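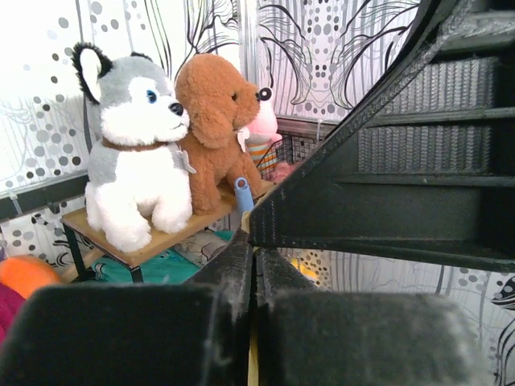
格伦登斯特德高尔夫球场(英语:Grendenstead Golf Links)是位于埃西夫代尔(Esivdale)以北沿海沙地上的一座十八洞林克斯球场,由业余球手兼球场设计者森加·克尔(Senga Kerr)主持设计,现由格伦登斯特德高尔夫俱乐部管理。

搜索 请输入关键词 搜索

历史

球场所在的土地原为公共牧场。1832年的教区地图将其标为“北沙地”,当时由附近几户农家共同放羊。土地后来归特恩索普(Turnthorpe)庄园所有,庄园主曾在靠近海堤的一侧铺设过几个简易球洞,供家人和宾客使用,没有固定的路线,也没有留下记分卡。

庄园分割出售后,沙地由一批本地居民合资买下,并成立俱乐部。首任会长为谷物商人伊霍尔·胡楚利亚克(Ihor Hutsuliak)。俱乐部最初只有九个洞,第一洞从马车道旁开球,须越过一道石墙。会员普遍认为这一开球方式过于危险,石墙于次年拆去一段,余下部分保留至今,位于现在的第四洞左侧。

森加·克尔的设计

克尔出身于特恩索普的一个羊毛商家庭,少年时随叔父学球,曾两次获得郡女子业余锦标赛冠军。她没有受过建筑或测量方面的训练,早期图纸多由制图员博伊科(Boiko)誊清,因此俱乐部收藏的图纸上常见两种笔迹。

克尔受聘时,俱乐部只要求她在原有九洞之外再增加九洞。她在现场步行勘察后提出重排全部路线,理由是旧球洞几乎都朝同一方向,球手整场都在迎风或顺风击球。新方案让前九洞沿内侧沙丘顺时针绕行,后九洞则在海堤与沼泽之间往返。方案在会员大会上以微弱多数通过。

施工基本依靠人力和马匹,没有大规模搬运土方。果岭多设在天然洼地或沙丘肩部,只有第十一洞和第十六洞的果岭为人工垫高。克尔在给俱乐部的信中写道,沙坑应当放在“羊原来就躺着避风的地方”。

球场

第七洞为三杆洞,当地称为“烟囱”,果岭夹在两座沙丘之间,从发球台只能看到旗杆上半部分。第十四洞为四杆洞,长386码,球道中央有一条横向沟渠,第二杆通常需要在沟前停球或直接攻上果岭之间作出选择。第十八洞原本在会所正门前结束,后因会所扩建,果岭向西移动。

球场以细羊茅为主要草种,夏季不对球道进行灌溉,所以七月以后地面较硬,滚动距离明显增加。九月是会员赛事最集中的月份。

修复

此后数十年间,球场有多处沙坑被填平,第三洞和第九洞的果岭也因割草方式的变化而逐渐缩小。2019年1月26日,俱乐部通过修复方案,委托球场顾问瓦富拉·穆萨(Wafula Mussa)按照克尔的图纸恢复果岭边界。穆萨的报告建议重开第五洞右侧的横向沙坑,并清除第十二洞后方的金雀花。第五洞的工程先行完成,第十二洞则因涉及鸟类繁殖地而改为分年清理。

第十三洞的做法曾引起争议。图纸上该洞标有两个果岭,一部分会员主张全部恢复,另一部分会员认为左侧果岭从未建成。俱乐部史研究者博赫丹娜·多夫哈纽克(Bohdana Dovhaniuk)查阅早期账目后,未发现购买左侧果岭草皮的记录,俱乐部最终只恢复了右侧果岭。

赛事

球场每年举办克尔杯女子业余赛,赛制为三十六洞比杆赛,一天内打完。乌利亚娜·茹拉韦利(Uliana Zhuravel)曾连续2届夺冠,她在第二次夺冠时第七洞打出一杆进洞。球场另设有混合双人赛和少年赛,少年赛使用前九洞的前方发球台。

俱乐部印行过一本球场小史,印数1000册,其中收录了克尔的部分书信和早期路线图,现已绝版。

参见

林克斯球场
特恩索普庄园
埃西夫代尔体育史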